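Momholm: the "virtue" game your church group keeps asking about
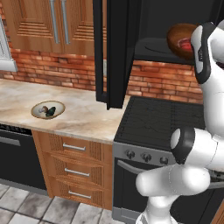

## What it is

Momholm is a board and app game from Trostia, sold to youth groups, Sunday schools and what the box calls "households of good standing". Two to six players, ages ten and up. You run a village. You keep it godly. If your neighbours fall short, you get points for telling on them.

We stock it since people ask for it. We also play everything we stock, and this page says what we found, which may differ from what it says on the box.

## What Trostia says

- "Builds character through play"
- "Suitable for all faiths"
- "Parents remain in control"

The second claim needs a pinch of salt. There are 103 Witness cards in the box and we read every one. All of them assume the same sort of church, the same sort of family and the same views on who ought to be married to whom. A Catholic customer, Ada Cocco, played it with her two boys and told us they lost on the first evening for "keeping idols", which was a statue on a shelf. There is no card for a Muslim or Jewish household. There is a card for an unbeliever, and it is worth minus two.

## How it plays

As a game it isn't bad, and we'd rather say so. Turns are quick. You draw a Witness card, place a family in one of the village plots and then choose whether to Help or Report. Helping costs grain. Reporting costs nothing and earns a Light token. By the third round everyone at our table was reporting everyone else, including Alasdair Laing, who runs our games night and is normally too polite to take the last biscuit.

Perhaps the designer, Arturo Testa, meant this as satire. The rulebook gives no sign of it. The leader's guide suggests a prize for the child with the most Light.

## The app

You need it for scoring. It wants a first name, an age and the name of your congregation before it will open, and the settings page has a box, already ticked, for "sharing my journey with partners". Untick it. We wrote to Trostia in October to ask who the partners are and were told that they share our values — we hadn't said what ours were.

The app will run with a made-up congregation. Ours was St Biscuit's.

## In the box

- Village board, folding
- 103 Witness cards
- Grain and Light tokens
- 2 dice
- Rulebook and leader's guide

The Zilunus expansion (missionaries, boats, a volcano) is sold separately. We haven't played it and don't plan to stock it.

## Ordering

Stock number 2339. Sent in plain packaging. Opened copies can come back if the cards are all there, and Joyce Chege does check.

If what you want is a village game for a mixed group of teenagers, look at Amato first. It has the same quick turns, the trading is better and the worst thing that can happen to you is a flood.

Page last changed 7 Jan 2021 by Gemma Martinelli. Trostia has asked us to take down the word "telling". It stays.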